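Progress report to the Colletti Fund
Repair and Lending Workshop, Marirgate
Prepared by Jannik Tiedemann, 2025-07-05

The lending side opened in the spring as planned. Members can borrow hand tools for one week at a time, and the catalog now lists 500 items. We have 70 paid-up members against the 60 we gave in our application. Most live within walking distance, and a good share of them had never used a shared workshop before.

Evening classes are behind schedule. Eckhard Teuber has taught the sharpening course twice, and both runs were full. The chair repair course did not start because the room on Stüber Lane had no working heat until April. Volker Grube will teach it in the fall instead -- same length, same fee.

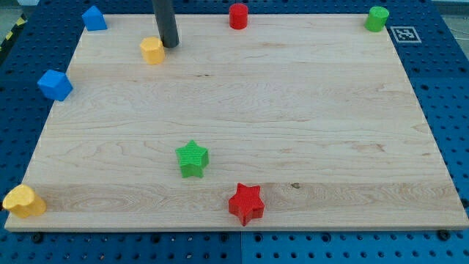 Will the delay change the total cost of the classes?

The total stays the same. The teaching fees move from the first half of the year to the second, and the room rent was already paid through November.

Spending otherwise follows the budget, with one exception. Insurance came in higher than the quote we had from last year. We covered the difference from membership fees and are not asking for more money.

Late returns are still a nuisance. Of the reminders sent in June, 57 went to people who had simply forgotten the date. Ludger Grube is setting up a text message that goes out the day before an item is due.

Still open: the lease extension, which Eckhard Brinkmann is discussing with the landlord, and the second set of keys. The next report will include the fall class numbers.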